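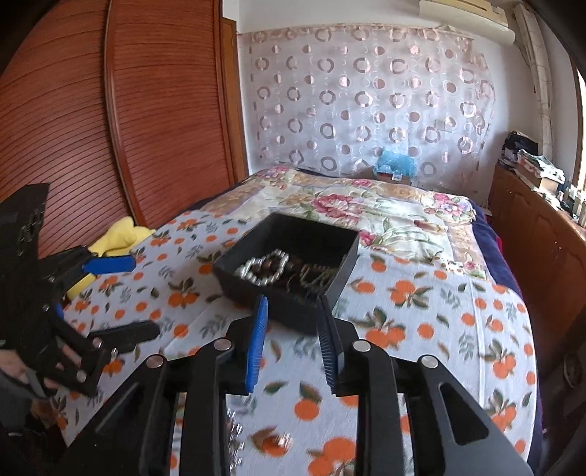

What did you want to see at the open day?
The Karaki, sorting jewellery, same as everyone on the coach from Suvthorpe.

I'd paid 90 for my ticket and I was going to get my money's worth! Nisreen Khasawneh from Plirkard did the talking (lovely voice, terrible shoes) and I got in right at the front.

"Could it tell my gran's ring from a fake?" I asked.

"Could you?" she said.

Well, no. I'd sold it in December, hadn't I, for 174.

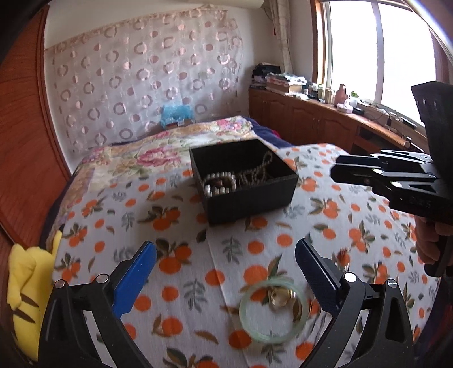 Jade bangle and gold rings on the bedspread, with the box behind.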